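Werkstattbuch Narby, Juli, nachmittags

Heute also endlich der gelbe Tisch. Ich hatte mir das schon die ganze Zeit vorgenommen und immer wieder geschoben, weil am Vormittag der Zuschnitt für Emham dazwischenkam, aber nach dem Mittagessen war Ruhe, und da bin ich die Plätze einmal von links nach rechts durchgegangen.

Die schwarzen Schalen gefallen mir nach wie vor. Das abgerundete Ende ist für unsere Stoffteile viel freundlicher als die eckigen Kästen von früher, in denen sich jede Naht verhakt hat, und wer schon mal ein Teil mit verzogener Rundung zurückbekommen hat, weiß, wovon ich rede. Hovland hat uns damals 80 Stück geschickt, 87 standen auf dem Lieferschein, und ich glaube, diese sieben Schalen beschäftigen mich bis zur Rente. Die Nachfrage dazu läuft unter Vorgang 1587, falls jemand von euch ans Telefon geht und gerade ich nicht da bin.

Zum schwarzen Stoff noch ein paar Worte, damit es nicht wieder verloren geht: Er ist matt und weich und verzeiht beim Auflegen einiges, aber er zieht Flusen an wie nichts Gutes. Bitte vor dem Auflegen die Platte abwischen, auch in den Fugen, dort sammelt sich der Staub am liebsten. Ich nehme dafür den breiten Pinsel aus der obersten Schublade und danach ein leicht feuchtes Tuch. Den Reiniger von Skirix habe ich wieder weggestellt, der macht auf dem Gelb Schlieren, und die bekommt man dann nur mit viel Geduld wieder weg.

Ausgerichtet wird weiterhin von links. Erst der Platz ganz vorn in der Reihe, dann die Schalen daneben, immer mit demselben Abstand - ich habe mir dafür eine Leiste zugesägt, die hängt am Haken neben der Tür und soll da bitte auch wieder hin. Die Falten am Stoffteil streiche ich mit der flachen Hand aus, von der Kuppe zum breiteren Fuß hinunter, andersherum wirft es unten Wellen.

Tisch und Nebenplatz:
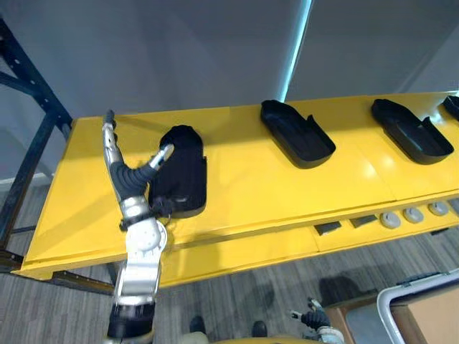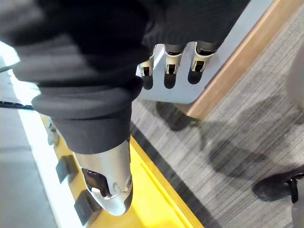
Nachtrag von der Spätschicht: Das mit dem Ausstreichen stimmt, bei mir klappt es aber noch besser, wenn das Teil vorher eine Weile flach gelegen hat. Die Leiste hängt wieder am Haken. Und den breiten Pinsel habe ich ausgewaschen, der liegt zum Trocknen auf der Fensterbank.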